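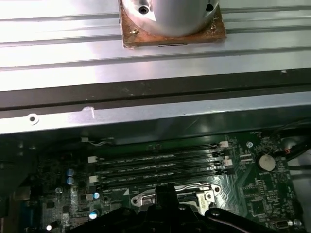
3.2 Why people hang on to their old office desktops

I went into this part of the study thinking money would explain nearly everything. Offices keep old desktops because new ones cost more than they can spend, right? That's what I wrote in the proposal, and the Truston inventory looked like it would back me up. It has 805 entries, each with a purchase year, a room and a little notes column that I came to love more than any of the official fields.

Well, the notes column sank my idea pretty fast. People write all kinds of things in there. "Leave with front desk until labels are moved." "Do not swap before November." Price hardly comes up at all. What comes up over and over is the work that has grown around a machine: the label printer that only one person can set up, the folder of form letters saved who knows where, the spreadsheet that opens with the right columns on that one screen (I have one of those myself, so no judgment here).

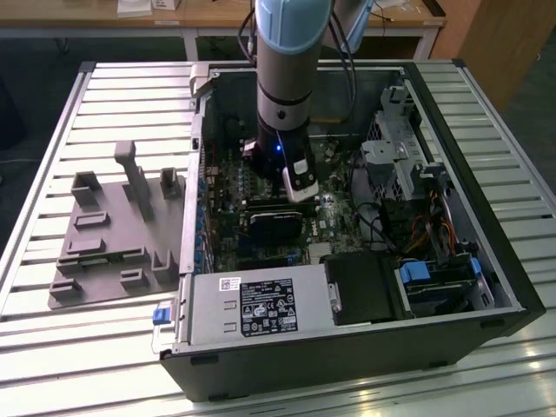
Figure 4. Desktop tower with the side panel off, showing a green Dell motherboard and a graphics card.

So I changed the interview guide. In the first version I asked people how old their computer was and what they'd like to have in its place, and the answers were short and kind of flat. In the second I asked them to tell me about the last time someone tried to take it away. What a difference! I ended up with over 20 hours of recordings, and a good chunk of that is people telling me about moving day. I also sent a draft of this section to the people I'd talked to at Truston and Anozie, and got some useful pushback.

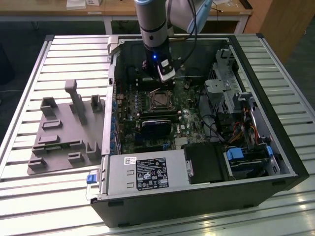
Marwa Kabbaj wrote back that I was making it sound too sentimental, and that in her office the old desktops stay put simply because getting a new one approved means two forms and a long wait. Fair enough. I went back through the transcripts with that in mind, and the wait does show up more than I'd given it credit for, mostly at Anozie, where requests go through Famudberg before anyone even looks at them.

I still don't think the paperwork covers it, though. Crescencio Olmedo got his replacement approved and then left it in the box all winter while he kept typing on the old one.
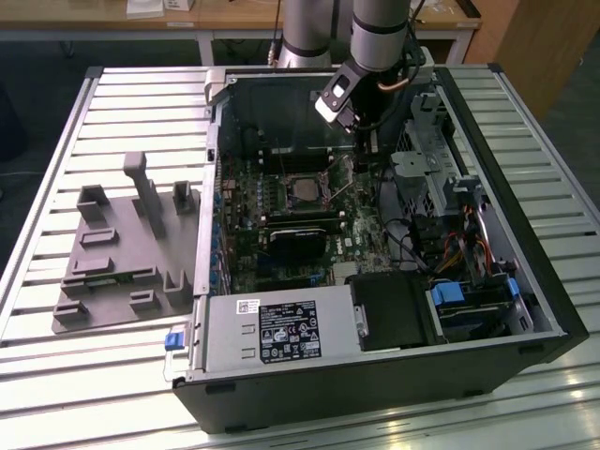

He told me he was waiting for a quiet week, and the quiet week never came. I heard some version of that at both sites, and I've coded it as "deferred move" so it doesn't get lumped in with either cost or approval delays. The full list of codes is in the appendix, and the ones that overlap are discussed in Section 3.3.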